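打印本页 | 发送给朋友 | 邮件订阅课程更新

机器人操作学习 课程讲义
第 3 部分:双臂叠衣中的多视角模仿学习

3.1 任务设定

本部分讨论柔性物体操作中的一个基准任务:双臂平台将无袖上衣展平、对折并移至桌面一侧。课程平台代号 Katska,由两台机械臂、一台固定视角相机和腕部相机组成。示教数据集称为 Terkwood,共 1754 条双臂遥操作轨迹,均由操作员在同一工作台上完成。

衣物与刚体的区别首先在于状态维数。刚体位姿用六个自由度即可写出,衣物的构型空间原则上无穷维,实际建模时以网格顶点或关键点近似。课程不要求显式估计构型,策略直接由图像和关节角映射到动作块。

3.2 观测与动作

时刻 t 的观测记为 o_t = (I_fix, I_wrist, q),其中 I_fix 为固定视角图像,I_wrist 为腕部图像,q 为双臂关节角与夹爪开度。动作 a_t 为下一控制周期的目标关节角。策略一次输出长度为 H 的动作序列,执行前若干步后重新推理,相邻动作块的重叠部分按指数权重平均。

H 的选取有两方面影响。H 过小时,示教中的停顿会造成策略在抓取点附近滞留;H 过大时,布料滑脱后系统仍按旧计划运动。课程实验取 H = 33,所有对照组保持一致。

3.3 两类视角的信息差异

固定视角给出衣物整体朝向、两臂相对位置和桌面其他物体的占位,但夹爪接近布料后,下摆附近常被夹爪本体遮挡。腕部视角分辨局部褶皱、包边和印花,代价是视野中往往只有衣物的一部分,整体朝向无法单独由它恢复。

条纹织物在腕部图像中有一个可利用的性质:条纹间距和方向的变化近似反映局部曲面的倾斜与压缩。设平铺时条纹间距为 d_0,图像中测得间距为 d,在相机近似正对桌面的条件下,d/d_0 可作为局部倾角的粗略指示。该比值对运动模糊敏感,不宜单独用作抓取判据。纯色织物没有这一线索,网络只能依赖明暗和边缘。

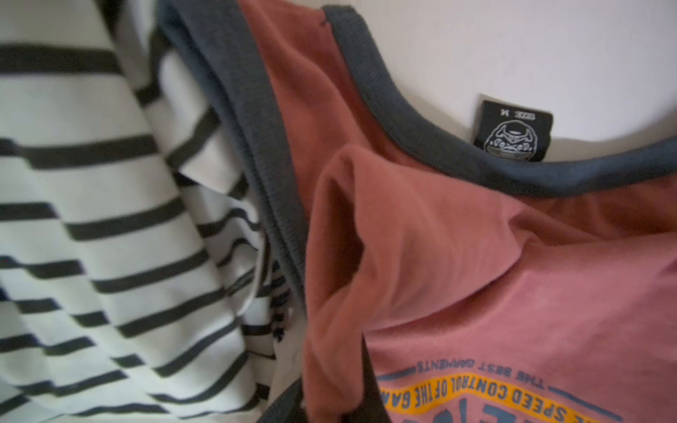
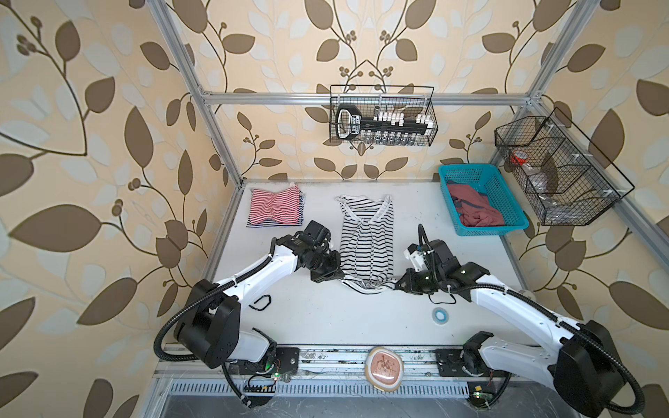
图 3-1 Katska 平台的两类观测。前一幅为腕部视角,可见条纹衣物的褶皱与铁锈粉色背心的领口包边;后一幅为固定视角,条纹无袖上衣位于桌面中央,下摆扭聚于两夹爪附近。

阅读图 3-1 时注意尺度问题。腕部图像中背心领口的弧形包边对比明显,容易被网络当作抓取边界。领口与下摆在局部外观上都表现为“布料与浅色背景的交界”,仅凭腕部图像训练的策略会在两者之间混淆。领标可以消除这一歧义,但衣物翻面或领口内卷后领标不可见,训练时不应假定其存在。

3.4 网络结构与训练

各路图像分别经卷积主干提取特征,展平后加入相机编号嵌入,与关节角嵌入一并送入 Transformer 编码器;解码器以 H 个查询向量输出动作块。损失为动作的 L1 误差加隐变量的 KL 正则项:

L = Σ |a_k − â_k| + β · KL(q(z|a,o) ‖ N(0, I))

推理时取 z = 0。β 偏小时,训练误差下降快,但测试时双臂易失去同步:一侧已提起下摆,另一侧仍在接近。

训练中对腕部图像施加随机遮挡,对固定图像施加颜色扰动和小幅平移。腕部图像不做水平翻转,否则左右臂的动作标签与图像不再对应。批次按衣物类别均衡采样,避免条纹类样本占比过高。课程提供的检查点训练 3000 轮,作业不要求复现全过程。

3.5 消融结果(定性)

对照设置分三组:仅固定视角、仅腕部视角、两者融合。Poston 实验室提供的评测记录中观察到下列规律。

仅固定视角:接近阶段稳定,闭合夹爪时深度误差较大,常夹空或同时夹起两层。

仅腕部视角:衣物已在视野内时抓取较准;初始位置偏移后,手臂可能停在衣物外侧反复微调。

融合:两类失败均减少,剩余失败集中在下摆扭转的情形。此时两侧抓取点之间的布料存在自接触,提拉后扭转不会自行解开,需要先放下再重抓。示教中这类重抓片段较少,策略对它的覆盖不足。

针对最后一点,可在初次训练后收集策略失败时刻的人工接管片段,并以较高权重混入训练集。Gbeho 工具包中的 relabel 脚本用于标注接管起止帧,用法见附录 B。

3.6 习题

(1) 推导布料局部倾角为 θ、条纹垂直于倾斜方向时 d/d_0 与 θ 的关系,说明弱透视假设在何处使用。

(2) 指数加权平均对动作块重叠部分的作用等价于何种滤波?写出其相位滞后对夹爪闭合时刻的影响。

(3) 设计一个实验,区分“腕部相机信息不足”与“腕部特征未被解码器利用”两种解释。

作业于周日前提交,代码与推导合并为一个压缩包。

分享 3 | 评论 0

相关讲义
· 第 2 部分:遥操作数据的采集与时间对齐
· 第 4 部分:动作分块与扩散策略的比较
· 附录 B:Gbeho 工具包使用说明
· Terkwood 数据集字段说明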